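Facilities and Supply | Notices

Changes to Shared Bins at the Istlow Building

Beginning in February, the Malstead Center will follow a single procedure for the large gray bins used to hold small goods at the Istlow building. The procedure applies to all departments that draw on the common supply, including the Stetis teaching rooms and the Vidal workshop.

The center currently keeps 30 bins in service. Over time, items of very different kinds have come to share the same bin, and staff have reported delays in finding what they need. A review of the 300 entries on the supply list found that 100 had no assigned location. Each of these has now been given one, and revised lists are available at the supply counter.

Departments are asked to observe the following. Bottles, boxes and small fittings are to be returned to the bin named on the list. Bottles must be closed before they are put back. Labels should be left in place, as the counter relies on them when goods are checked in. Items without a label may be left at the counter, where staff will identify them and enter them on the list.

Bins should not be filled above the rim. A bin with a few items lying flat on the floor is easier to use than one in which goods are stacked, and departments that need more room may request a second bin at no charge. Worn bins remain in use as long as the walls and floor are sound – a scuffed floor alone is not grounds for replacement.
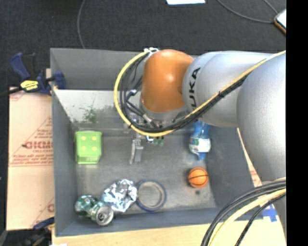
Bright green box and blue plastic bottle in a gray bin.

Returns will be accepted at the counter until 4 p.m. Goods brought after that hour should be held by the department and returned the next working day. Requests for additional bins, or for corrections to the supply list, should be made in writing to the Facilities and Supply office at Malstead.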